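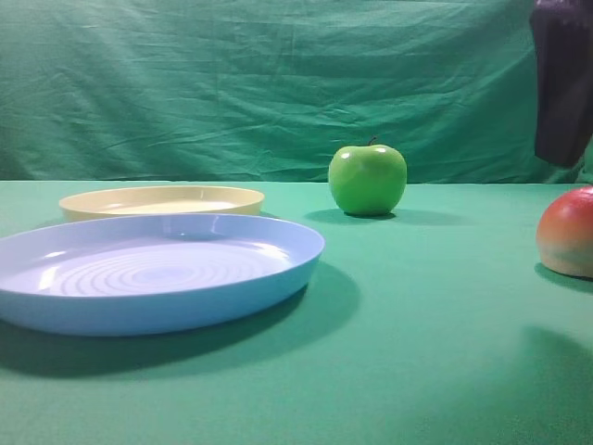 Drero, the mobile kitchen operated by Nhàn Thân, will begin regular lunch and dinner service in October at the Memmont Street lot, adding a fixed location to a schedule that has until now consisted of private catering and one-off events. The menu covers rice plates, noodle bowls and grilled items, all cooked to order on the truck. Guests who eat at the lot will receive their food on reusable tableware. Rice plates go out on shallow round plates with a raised wall that flares slightly to a thin rim, the same general form as the light blue plate in the foreground, which holds broth and dressing better than a flat plate does. Takeout orders are packed in lidded fiber containers.

Service hours and location

Lunch service runs from 11:00 a.m. to 2:30 p.m. Dinner service runs from 5:00 p.m. to 8:30 p.m. The ordering window closes 15 minutes before the end of each service period, and orders already placed at that point will be completed. The truck parks on the north side of the lot, with the window facing the covered seating area. The seating area has 40 seats and is shared with the other vendors at the lot. Customer parking is available on the street only. Vehicles may not stop in the delivery lane at any time.

Menu

The opening menu lists 19 items. Six are rice plates, including lemongrass pork, turmeric fish with dill, caramelized chicken thigh, and a tofu and mushroom plate prepared without fish sauce. The noodle section includes cold vermicelli bowls, a beef broth noodle soup available at dinner only, and a stir-fried egg noodle with greens. Grilled skewers are sold singly. Iced coffee, limeade and hot tea are available during both service periods.

Broth is prepared overnight at the Ngubane commissary kitchen and transferred to the truck in insulated vessels before dinner. Marinated proteins are portioned at the commissary and grilled on the truck. Rice is cooked on board in batches throughout service.

"The broth takes the most time and the rice takes the most attention," said Thân, owner and head cook. "With catering we cooked one large quantity for a known count. At the lot the batches have to be smaller and more frequent, so we changed the layout of the line to allow for that."

Allergen information is posted beside the window and lists each item individually. The fryer is used for items containing wheat and shellfish. Guests with an allergy to either should tell the person taking the order.

Equipment

The truck was refitted over the summer by Pellelel, a fabricator of mobile kitchen interiors. The work included a longer flat grill, a second rice cooker circuit, a three-compartment sink and a revised exhaust hood. Refrigerated storage was moved from the rear wall to a position below the prep counter, shortening the distance between cold storage and the grill. The serving window was lowered and fitted with a folding shelf.

Used tableware is returned to a marked rack next to the truck and taken to the commissary for washing after each service period. Guests are asked to scrape plates before racking them. Compost and landfill bins are located at both ends of the seating area.

Ordering

Orders may be placed at the window or by text message. Text orders are accepted beginning 30 minutes before each service period and are held for up to 20 minutes after the stated pickup time. Payment is by card or cash at the window. Group orders of more than 10 plates require notice by 4:00 p.m. the day before.

Catering remains available outside regular service hours. Current catering clients will keep their existing menus and pricing through the end of their agreements.

About Drero

Drero is an independent mobile kitchen serving Vietnamese home cooking. It is owned by Nhàn Thân and prepares food at the Ngubane commissary kitchen.

Media contact: Nhàn Thân, Drero. Interview requests are answered between lunch and dinner service.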